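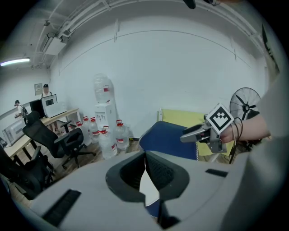

Posted in July by the Fedley Automation Group

We use cookies to remember your reading settings. Accept or manage.

4. Demonstrations with the hand-held gripper

The Salcedo set holds 1304 demonstrations of seven household and shop-floor chores, all performed by people using hand-held grippers. Each chore was repeated in several rooms, some of them working offices with furniture and people in them. Sessions lasted 30 minutes, with a break before the next chore.

Figure 1. Hand-held gripper with a square black-and-white marker mounted on top, in use in an office. A water dispenser, five water jugs with red caps and handles, and office chairs are in the background.

The policy trained on this set did well on short chores with rigid objects. It could place a cup on a shelf or move a box between benches at close to the human rate. Folding and pouring were much weaker - most failures came in the last step, after a good first grasp. We then added roughly 400 demonstrations from the Lestard workshop. Pouring improved, but folding did not.

Changes of room also mattered. A policy trained in one room lost accuracy in the next, even with the same objects on the same table. We do not think the present system is ready to work alone in a home. It can handle sorting and shelving at a fixed bench if a person is close by to reset it. Section 5 gives the results for each chore.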